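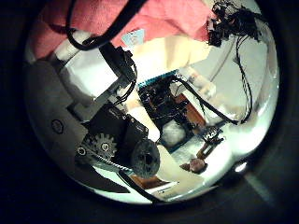 Tarkham library will lend sewing machines from August

2 May 2026

The public library in Tarkham will start to lend sewing machines and mending kits to its members in August. The town council agreed to the plan this week. It is the first time that the library will lend something other than books, films and music.

Members will be able to take a machine home for two weeks. The loan is free, but the borrower must have a library card and must first come to a short lesson on how to thread the machine and change the needle. The lessons will take place in the reading room on Fuller Street, in the evening, after the normal opening hours. Children can come to the lesson with an adult, but they cannot borrow a machine in their own name.

The library has bought seven machines for the first year. Together with them there will be 40 mending kits, each with needles, thread, pins, a pair of small scissors and a printed guide. The kits can be borrowed without a lesson. Thread that is used does not have to be replaced, but broken scissors must be reported. 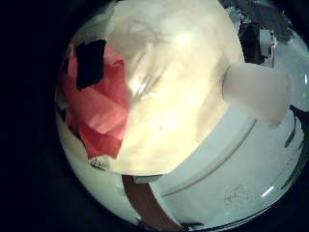
Mending has become more popular in Tarkham in the last years, and the library noticed it first in its own shelves. Books about repairing clothes were often reserved for months. In winter the library held an open afternoon for mending, and more than 80 people came, so that many of them had to wait for a free chair. They brought mostly trousers with worn knees and coats with torn linings. The printed guide begins with patches, and it advises beginners to practice on a plain piece in a strong color. A bit of red material, for example, is good with white thread, because every stitch can be seen and corrected. After this come hems, buttons and zippers. The guide was written by Mirela Sales, who also will give the first lessons. She says that most people do not need to learn how to make a dress. They want to close a hole, and for this one evening is usually enough.

The machines will be checked after every loan by the repair shop Macedo, on the market square. The shop will clean them, oil them and change the needle if it is bent. The council will pay for this work from the library's normal budget, and it will look at the costs again after one year. 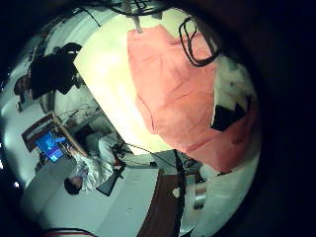 Dorota, a reader from Viklow, writes to us that she is glad about the plan but finds two weeks too short. "When I make curtains, I need one week only for measuring and cutting," she says. She would prefer that a loan can be extended if no other member is waiting. She also asks if people from Viklow can take part, as their own library closed its sewing corner.

The library answers that extensions are possible in the same way as for books, once and only without a reservation. People from Viklow can borrow if they have a Tarkham card, which they can ask for at the front desk with proof of address. Names for the first lessons can be given at the desk or by telephone from Monday.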